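Abro hilo sobre una cosa pequeña que me costó mucho al llegar a España: las palabras de la comida. Llevo 17 meses estudiando español y todavía la cocina me gana.

1/ En mi primer libro había una página con frutas y yo la aprendí entera. Después fui al mercado y la señora me preguntó «¿cuánto te pongo?». Yo no entendí el verbo. ¿Poner dónde? Me fui sin melocotones.

2/ El verbo «poner» merece un libro propio. Me pone un café. Se puso rojo. Ponte a estudiar. En mi cuaderno tengo 72 usos apuntados y cada semana aparece otro.

3/ Luego están los nombres que cambian con el país. Plátano, banana, banano, guineo, cambur. Mi profesora dice que no me preocupe, pero yo me preocupo, es mi carácter.

4/ Fresa también es frutilla. Y en México una persona puede ser «fresa», que no es un cumplido (creo). Lo usé una vez muy contenta para decir que alguien era dulce. Silencio en la mesa.

5/ Con las salsas hay otra duda: kétchup, cátsup o catsup. El diccionario acepta más de una forma y yo escribo «kétchup», con tilde, porque la tilde me da seguridad.

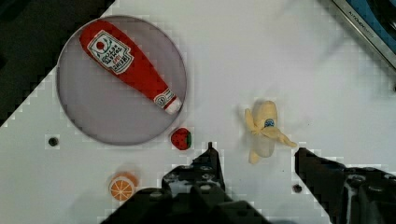
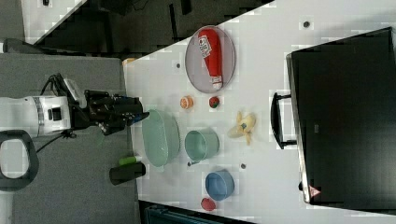

6/ Sigo con los géneros. El tomate, la patata, el pan, la sal, la miel, la leche. En mi lengua la leche es masculina, y he dicho «el leche» delante de gente que me quiere y no me corrige. Por favor, corregidme.

7/ Los diminutivos. Pensaba que «un cafecito» era una taza pequeña. Me sirvieron una taza normal y estuve un rato buscando el error.

8/ Para practicar uso dos cosas. Una es Skemow, una aplicación de tarjetas: hago 100 por la mañana, antes de las siete, cuando la casa está tranquila. La otra es leer folletos de supermercado en voz alta. Suena raro pero tienen frases cortas y muchos adjetivos.

9/ También compré de segunda mano el cuaderno de vocabulario de Groltov. Es antiguo y algunas palabras ya no se usan. Pedí «una gaseosa» en un bar y el camarero me preguntó cuál. Yo no sabía que había que elegir.

10/ Lo que más me ayudó fue dejar de traducir. Antes pensaba la palabra en mi lengua, luego en inglés, luego en español —tres puertas— y cuando llegaba a la última, la conversación ya estaba en el postre.

11/ En marzo me presento al examen oral. Dura poco y puede tocar cualquier tema. Si toca comida, estaré feliz. Si toca el subjuntivo con «aunque», rezad por mí.

12/ ¿Qué palabra de la cocina os costó más en otro idioma? Las voy apuntando, tengo una página libre después de «poner».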